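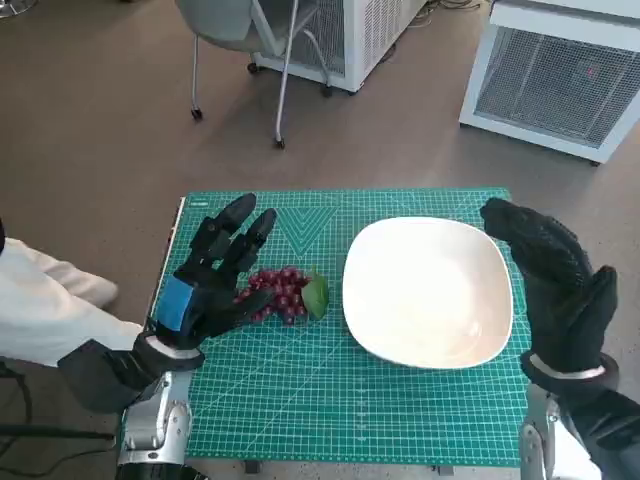

Sorting the prop box this afternoon. The grapes stay. One bunch, still with its leaf, and it wipes clean on the cutting mat.

Knitwear next. Black rib with grey and white flecks, quite bulky. Cold wash, dry flat, don't hang it or it drops.

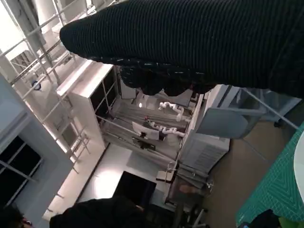 I fold ribbed things in 4 and put them at the bottom of the pile. The box is 65 cm long so it all goes in without squashing.

Still to do: 2 bags of scarves. Chrysanthi Gkikas wants the spare hangers, so those are going to her.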